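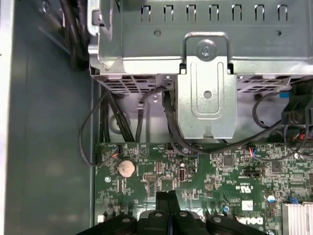 Old desktop drive won't slide out, what am I missing?

corkstead_mike
Trying to get the hard drive out of an old office desktop before it goes to recycling in March. Got the side panel off, unplugged both cables from the drive. It moves maybe a hair and stops. Don't want to bend anything, my sister's tax stuff is on there and I have no other copy. Had it 11 years. Do I just pull harder??

bruner53
Dont pull harder. Usually a screw you havent found yet. Check both sides of the cage, most office towers hide 2 on the far side so the other panel has to come off too. Some have a clip or bracket with its own screw. Normal Phillips, keep the screws in a cup. And unplug the power cord from the wall first if you didn't.

pisowgal
had one like this, took me 3 evenings lol. just buy a new computer

dizon_fixes
What bruner said. Also you might not need to take it out at all. Does it still boot? Plug in a USB stick, copy the tax folder over, open a couple of files on another computer to make sure they're good. THEN mess with the drive. If it doesn't boot, get the drive out and use a USB adapter, cheap ones are fine but check it fits teh plug on yours and has its own power brick if it's a full size drive. Don't recycle it with the drive still inside either way.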